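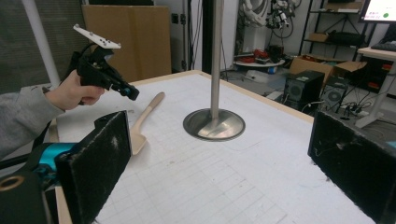 Revathi Kaimal would like to sell you fewer bags

Search this site Enter keywords Go

Revathi Kaimal owns 2 handbags. One of them has a broken zipper. This is a little awkward for the founder of Nirkance, who has spent nine years asking other people to buy handbags, and she brings it up before I've sat down.

"My mother thinks it's a bad advertisement," she says. "She carries a tote from a bank."

We're meant to be talking about the Salian, the small canvas crossbody she brings out in September, but Kaimal keeps drifting back to the one before it. The Jelleo was a bucket bag with a drawstring top and a detachable pouch inside. She ordered 2000 of them. 900 went in the first season, mostly to people who then wrote to her about the drawstring.

"It closed beautifully," she says. "Opening it was a two-handed job, and you had to put your coffee down. I got a very polite letter from a woman who had missed a bus." 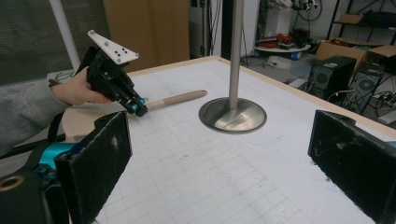
She kept the letter. She also kept a good many of the bags, which spent a winter in her sister's garage and came out smelling faintly of lawn mower. They were aired, marked down and sold at a street market, where shoppers seemed to mind the drawstring less at half price.

The Salian has a magnetic flap. It has one outside pocket, sized for a phone, and a strap that lengthens with a plain slide buckle. Padmavathi Kulkarni, who cuts the patterns, argued for a second pocket and lost.

"I still think I'm right," Kulkarni says from the next table, without looking up. "Where do the keys go?"

"In the bag," says Kaimal.

"At the bottom of the bag," says Kulkarni. 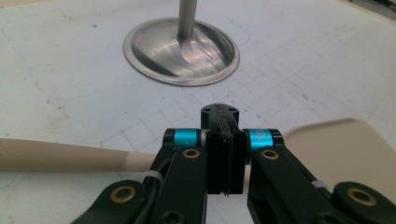
The first run will be 100, in olive and a brown that Kaimal calls tobacco and Kulkarni calls brown. They'll be sold through Forum, a shop with one window and a long lease, and after that she'll see. I ask whether she plans to carry one herself.

"If the zipper goes on the other one," she says. Then she asks me what I keep in my outside pocket, and writes down the answer — gum, mostly — on the back of an invoice.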